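**Trajkovski hand-held gripper, two-finger, bought for the Drundetcombe workshop**

Reviewed by Viorica Hoxha, Sunday, August 25, 2024

We bought two of these in January and paid 828 for the pair, with chargers but without spare pads. I run the budget for a small group that records handling tasks, and most of what follows is about money and planning. If you want grip force curves, the people at Kasach have written those up better than I could.

The choice was between this and a second-hand arm from a dealer in Nondville. The arm would have cost a good deal more before we had paid for a mount, a guard and someone to set it up. With the hand-held tool you hold the thing yourself and do the task, and we were recording on the second morning. For a group our size that settled it.

The fingers are the part you will spend money on. They are black plastic with a padded face, and the padding is what makes the tool usable on smooth things. It also wears. The edges go fuzzy first, which does no harm that I have noticed, and later the pad starts to lift at the tip. We have replaced 17 pads so far across both tools. Trajkovski sells them in packs, and the packs were out of stock for a good part of the spring, so order a set with the tool and put it on the same invoice.

Opening width is fine for most tabletop work. Cups, cartons, small boxes and folded cloth all give no trouble. Lids are where you need to plan your time. A hinged lid with latches takes far more attempts than you would think from doing it by hand, and I would allow double the session time for any task that includes one.

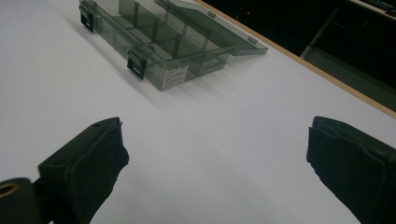
Cheap props are worth a line of their own in the budget. I left them out the first time and ended up paying for them from the travel money. Plastic storage boxes, trays and bottles cost little each, but you want several kinds, and you want spares of any that have clips. Clear and tinted plastic should be on the list too, as both are harder to record well than plain card or wood. Buy them all in one go if your purchasing office is anything like ours.

Tables matter less than I was told. We use plain white tops, and the only change I would make is to have more depth, so there is room to put things down behind the work.

Comfort is average. The weight is towards the front and some people get a sore wrist after a long session. We now swap over after every half hour. Left-handed users say the trigger is awkward, and there is no left-handed version in the catalogue.

The manual is short and the drawings in it are poor. The page on changing pads leaves out that you need to clean off the old glue first. Support answered my email in two days and sent a corrected page.

**Good:** price, quick to start with, pads easy to change once you know how.

**Bad:** pad supply, front-heavy, nothing for left-handers.

I would buy it again. For next year I have put in for one more tool, three packs of pads and a proper amount for props.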